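Floron pulls Mạch 2 gripper controller after force limit fault

Floron has withdrawn version 2 of Mạch, its gripper control software, after a fault was found that lets the fingers keep closing on an object past the force limit set by the operator. Sites running version 2 have been told to go back to the previous release and to stop unattended work on physical arms until a fix is out. No injuries have been reported.

The fault was found at Floron's test lab in Stilville in September, during a routine comparison between simulated grasps and the same grasps on hardware. It affects two-finger grippers only. Suction tools and the older single-drive clamp use a separate code path and can stay in service.

According to a notice sent to customers, the problem is in the part of the controller that decides when a grasp is complete. Mạch reads finger position and motor current on every control cycle. When both readings settle, it marks the grasp as held and switches from closing mode to holding mode, in which the force limit is enforced. In version 2 the check for settled readings was moved to a different thread. If the object shifts in the fingers during a 30-millisecond window after first contact, the settled flag is cleared and never set again. The controller then stays in closing mode. The fingers go on pushing at the closing force, which is normally set higher than the holding force, and the operator screen shows the grasp as held.

The wrong status on the screen is the reason the matter is being treated as a safety issue. An operator who sees "held" has no cause to expect further finger movement, and in some cells that status also unlocks the side gate. Floron's own lab has that arrangement. The gate interlock there has been rewired to read drive current directly.

Rigid objects seldom show the fault. They settle on first contact and the window passes with nothing in it. Soft, folded or tapered objects are more likely to creep between the pads. So are long upright objects gripped at one end, which can tip as the fingers meet. Thin items lying flat sit between the two groups, and the result depends on how squarely the pads meet them.

Adwoa Amoah, who leads controller testing at the Stilville lab, said the fault had been present in simulation the whole time and had been scored as a pass. "The scoring script looked at whether the object left the surface and stayed in the fingers," she said. "It did both. We were not scoring the force trace after contact, so a grasp that kept squeezing and a grasp that stopped where it should have came out the same."

The simulator uses rendered household rooms with small items set out on tables and cabinets. Contact in it is simplified. An object can be pressed far beyond what a real one would stand and will not bend, crack or slip out, so the runs gave no outward sign of anything wrong. Each run does store a full force trace, and those traces were kept in Dindex, the lab's run archive.

Once the hardware fault was understood, the team searched Dindex for traces with the same shape: a contact spike, a brief dip, then a steady rise with no change of mode. The search returned 1,439 simulated runs. All had been marked as successful. On the hardware side it returned 13, all from the Stilville lab, none of which had been reported as a problem when it happened. In the hardware runs the rise stopped when the drive reached its own current cutoff. That cutoff is set in the motor firmware and is not changed by Mạch.

The cutoff is high enough to protect the motor and too high to protect a hand. Floron's notice says plainly that it should not be relied on as a guard.

Operators who cannot go back to the earlier release at once are told to do the following:

Set the closing force equal to the holding force. Grasps will be slower and some heavy items may be dropped.

Turn off any gate or light curtain release that depends on the grasp status.

Keep people out of reach of the fingers whenever the drive is powered, whatever the status line shows.

Do not clear a suspected fault by sending a second close command. It restarts closing mode from the beginning. Send open, wait for the fingers to stop, then cut drive power.

Training data is affected as well. Groups that used version 2 to record grasps for learned policies have been asked to hold those recordings out until the force traces have been checked. A policy trained on them may learn to hold at the closing force even when it is later run on a corrected controller. Floron has not yet said whether its own policies were trained on affected runs. Amoah said the review was under way and that the simulated set was being done first.

The review is slow. The trace search finds the clear cases, and a person then goes through the stored views beside the trace to see when the pads touched and whether the object moved. Partial grasps, in which one pad touches and the other is still traveling, have to be judged one at a time.
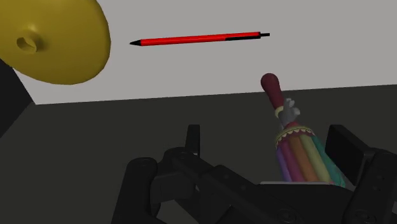

Simulated grasp work with the two-finger gripper. The multicolored object is between the fingers.

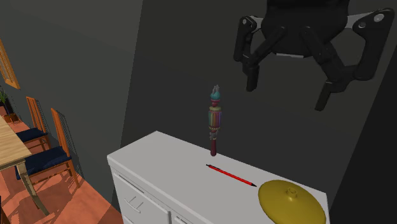
Floron plans to change the controller in three places. The settled check goes back to the main control thread. Closing mode gets a hard time limit, after which the fingers stop and the controller reports an error. The status line will be taken from the mode the drive is in, where version 2 takes it from the flag that starts the mode change. The last of these is the larger piece of work, as several customer programs read the old flag by name and will need an update of their own.

The scoring script has already been changed. A simulated run now fails if the force goes over the limit at any point after contact, whether or not the object ends up where it should. Pass rates on the existing test set fell when the new rule was applied. Floron has not released the figures and says they will be included with the corrected build.

A second change, to the contact model, is still being argued over inside the lab. One proposal would give every object a crush limit, so that pressing too hard ends the run. The objection is that the limits would have to be measured or guessed for the whole object library, and a wrong guess would fail good grasps. For now the force trace alone is used.

No date has been given for the new release. It will be tried on the Stilville arms first, with the cell gates locked and the grasp status disconnected from the interlock. Customers who have seen fingers move after a "held" status are asked to save the controller log before restarting, as a restart overwrites the record of mode changes. Logs can be sent through the usual support address with the arm serial number and the closing and holding force settings in use at the time.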